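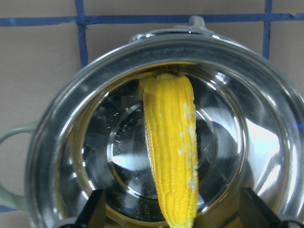 Session 5: Sharing a Table With a Robot Arm
Rules of good practice for the pot-and-lid exercise
Handout prepared by Heather Lamont, with thanks to Behrouz Esfahani for his patient corrections

Welcome back, everybody. Last session ran long because we got carried away with gripper types (my fault, and I enjoyed every minute of it!), so I've put the working rules on paper this time and we can spend more of our hours on the arms themselves. Please read this before you come to the Hasinwood lab, and bring it with you, even if it ends up with coffee on it like mine.

1. Know your stop button before you know anything else

Each teach pendant has a red emergency stop on it. Before the arms are powered, walk over, find both pendants, and put your hand on each button. Then say out loud to your partner which pendant belongs to which arm. It feels silly the first time, and by July nearly all of last year's group were doing it without being asked. Keep the pendants within reach on the side table, with their faces up, and never stack a notebook or a jacket on top of one.

An emergency stop is for emergencies, and it's also for "I'm not sure." I would much sooner restart a run 70 times than have one of you stand there wondering. What I don't want is the stop being used as the everyday way to pause a program. Use the ordinary pause on the pendant for that, and leave the red button to its proper work.

2. Keep hands out while an arm is live

The taped grid on the brown paper is there so we can all talk about the same spot on the table. Once the arms are enabled, the paper belongs to them. If the pot needs a nudge or the corn has rolled into the next square, call "hands in," wait for your partner to stop the motion and answer "clear," and only then reach over.

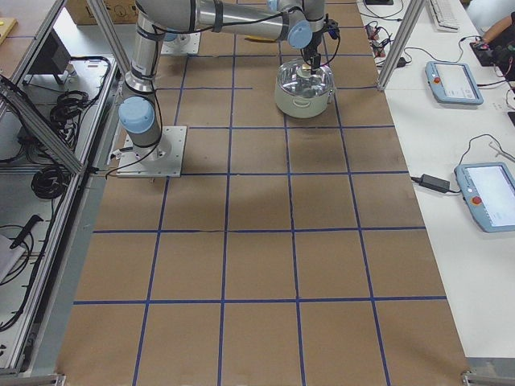
The same goes for a pen you dropped, a phone, or a loose bit of tape. Roya Ansari, who taught this course before me, used to say that people reach for small things faster than they think, and I've caught myself doing it too, so please don't be shy about calling me out.

3. Start slow and stay slow

New programs run at the reduced speed on your worksheet, all the way through, before anybody asks to go faster. Watch the elbow as well as the gripper. We tend to stare at the corn and forget there is a good deal of metal moving higher up, and with two bases on one table you want to know where the second arm is parked before the first one swings.

4. Look over the cell before each run

Check that the base plates are snug, that the cables can follow the arm without catching, and that the gripper fingers are clean. Steel pots are shiny and can fool a camera, so if your program relies on vision, do a trial pick first.
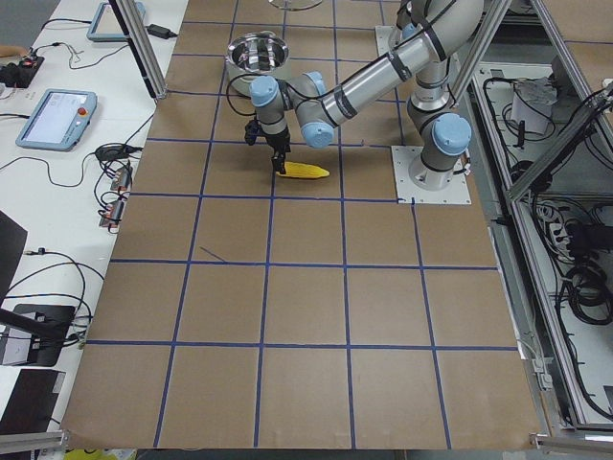

Who is allowed to restart the arm after an emergency stop?
The person who pressed the button, after both partners have looked over the table and agreed on what caused the stop. Releasing the button should never set the arm moving by itself; the restart is a separate step on the pendant.

5. Mind what the gripper is holding

A risk assessment covers the tool and the load as well as the arm. Corn is forgiving. A glass lid is a different matter, so keep the lift low, keep the path short, and think through what the gripper will do if the power goes. Your written assessment should answer that in a sentence or two, in plain words. Elaheh Kordestani's sample from the Dukgate section is in the course folder, and it's a lovely model of how short these can be.

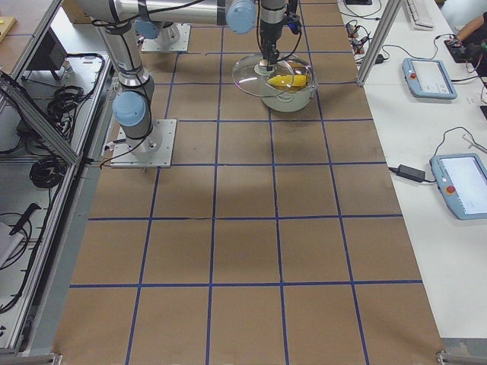
Lid held by its knob, close to the pot.

For next time

Read the section on collaborative work in your packet and write one page on the exercise, naming each hazard, who could be hurt, and what you would change. Send it to Keyvan Kordestani by 10/24/25. If you're stuck, come and find me in room 593 and we'll talk it over.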